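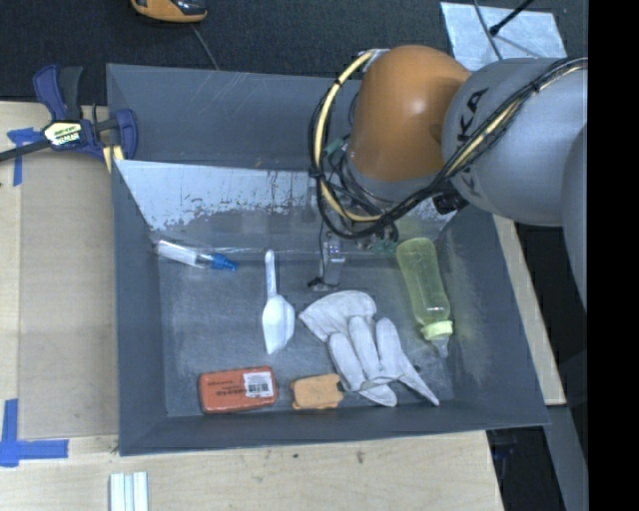
Grey bin with worn inner back slope, on a wooden tabletop.

About Jikley

3 February update to company profile
February 3, 2022, by Sawsan Daher
Reading time: 2 minutes

Jikley repairs and recoats storage containers, trays and hoppers for food processors, laundries and parts distributors. We work from a single site at Skemham, where inspection, stripping, coating and curing are carried out under one roof. The company has traded under its present name for 16 years. Before that it was the maintenance department of Matar, a packaging firm, and part of the original plant is still in use.

What we do

Most of our work is the renewal of worn internal surfaces. Containers are received, logged against the customer's order number and inspected for cracks, distortion and loss of coating. Items that fail the distortion check are returned untreated with a written note of the defect. The remainder are cleaned, abraded and recoated to the thickness stated on the order. Where no thickness is stated we apply our standard build and record it on the release sheet.

We do not manufacture new containers. Customers who need them are given the dimensions from our inspection records, which can be passed to any supplier.

Surface wear is graded on a scale of our own, set out in the Stedura handbook. Stedura began as an internal checklist and is now issued to customers who wish to grade their own stock before sending it in. The current edition has 11 sections. Section 4 (sloped walls and corners) was rewritten in December after several customers reported that the earlier wording gave different grades for the same item depending on the lighting.

People

Sawsan Daher is technical manager and is responsible for coating specifications, the handbook and release of finished work. Fulgencio Miranda runs the workshop and plans the curing schedule. Questions about turnaround should go to him, as the ovens set the pace of most orders. All inspection staff are trained in-house and work under supervision until they have graded 406 items, a figure carried over from the Matar training manual and never revised.

Orders and collection

Orders are accepted by email or by post. Containers must be empty and free of labels. Mixed loads are accepted if each type is listed separately. Collection can be arranged within the Skemham area; elsewhere, carriage is charged at cost. Release sheets are kept for over two years and copies are available on request.

Contact: office, Jikley, Skemham | © 2022 Jikley | Back to top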